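Looking After a Wood Table (and the Other Wood in the House)

Posted 2022-02-28 in Around the House

I got three messages in January about sticky tabletops, so I figured it was time to write all of this down in one place. I've refinished two tables, ruined one (my aunt's, she still brings it up) and wiped down more wood than I care to think about. Most of what I know I picked up by doing it wrong first, so take what you can use.

Figure out what finish you have

Before you put anything on a piece of wood, find out what's already on it. Pick a spot underneath or on the inside of a leg and put one drop of water there. If it beads up and sits, you have a sealed finish, probably varnish or polyurethane. If it soaks in and leaves a darker patch, you've got oil, wax or bare wood. That's the whole test. A sealed top doesn't want oil. It can't drink it, so the oil lies there and goes gummy, and that's what was wrong with all three of those tables!

Everyday cleaning

I use a soft cotton cloth, warm water and a tiny squirt of dish soap. Wring the cloth out until you think it's dry and then wring it again. Wipe along the grain, go over it with a second clean cloth, done. I keep old T-shirts cut into squares in a drawer by the sink and they beat any fancy cloth I've bought.

Skip the vinegar. I know, I know, everybody's grandmother used it. It's fine on glass but it dulls a finish over the years, and I have a sideboard to prove it.

Sticky spots and old polish

For the gummy stuff, try mineral spirits on a rag, with the windows open and gloves on. Test underneath first. Rub gently, turn the rag often, and stop when it comes away clean. Lay the rags out flat outside to dry before you throw them out, and do the same with any rag that's had oil on it - those can heat up and catch fire all by themselves if you leave them in a ball.

White rings

A white ring is moisture caught in the finish, and it usually comes out. Put a dry cotton cloth over it and run a warm iron across, no steam, a few seconds at a time. Lift and look. Lift and look. My friend Jolanta Szczepańska swears by plain mayonnaise left on overnight, and I laughed at her until I tried it on a nightstand and it worked pretty well. Smelled like a deli for a day, though.

Dark rings are another story. Those have gone down into the wood, and you'll be sanding or learning to love them.

Oiling a top

If your water drop soaked in, you can oil. Tiago Frade, who taught the evening class I took, had us use much less than we wanted to, and he was right. A couple of spoonfuls does a small table. Work it in with a cloth, leave it for 20 minutes, then wipe off everything that will come off. Everything! Leave it overnight before you set anything down. I do mine twice a year, more if the heat has been running a lot.

Pale woods will go a shade more yellow with most oils. If you like them blond, look for a clear hard wax made for light wood, and try it on the underside before you commit. 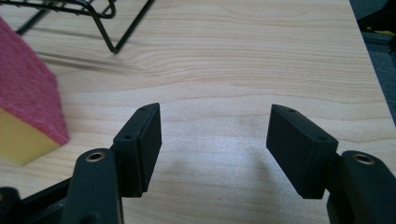 Sanding without making a mess of it

Always with the grain, always by hand for the last pass. I start at 120 only if there's real damage, then 180, then 240. People ask me about 300 and up, and for a table you eat at I don't see the point. Wipe off the dust between grits with a barely damp cloth and let it dry. Wear a mask, and shut the door to the rest of the house unless you enjoy dusting bookshelves.

If it's veneer, be very careful. It can be thin as a fingernail and once you're through, you're through. Check the edge of the top to see whether the grain carries over from the surface. If it doesn't, it's likely veneer, and I'd leave the sandpaper in the drawer.

Cutting boards and spoons

Food-safe mineral oil, warmed a little in a bowl of hot water. Let the boards stand on edge to dry so both sides get air. No dishwasher, ever. For onion smell I scrub with coarse salt and half a lemon, rinse quickly and dry right away.

Next month I'm doing squeaky drawers, so if yours stick or groan, send me your questions and I'll try to fit them in.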